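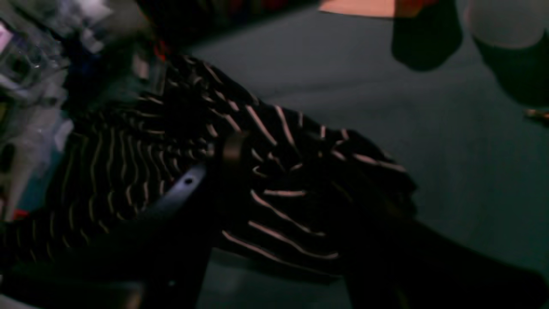 So I finally got Brader to the table, after it sat on my shelf through most of the winter. It's a tile-laying game for two to four about running ferries up a river, and I'd been putting it off because the rulebook is 33 pages long and the print is tiny. Girish Singhal came over with chips and his good reading glasses and we just went for it.

You start with one dock and a handful of cargo tiles, and on your turn you either extend your route or cash in a delivery. Sounds dry, I know! But the river moves. Every time somebody lays a bend tile the current shifts, and your lovely straight run to Pristbridge (the big money town at the top of the board) can suddenly take three extra turns. I lost a whole load of salt that way and I'm still a little sore.

Girish went heavy on warehouses early. I thought he was wasting his money, then he scored 172 to my 140 — so what do I know. Trilok Saxena joined us for the second game and played nothing but bends, which was very annoying and also kind of brilliant. He came in last but he ruined both of us on the way down.

A couple of gripes. The player aids leave out the night delivery rule, so we kept digging through the book. And the blue and purple boats are way too close in color under my kitchen light. I've swapped the purple ones for some spare green cubes from Kaver and that works fine.

We want to try the Gallardo map in May, the one with the two locks and the shared canal. Trilok has already called first player.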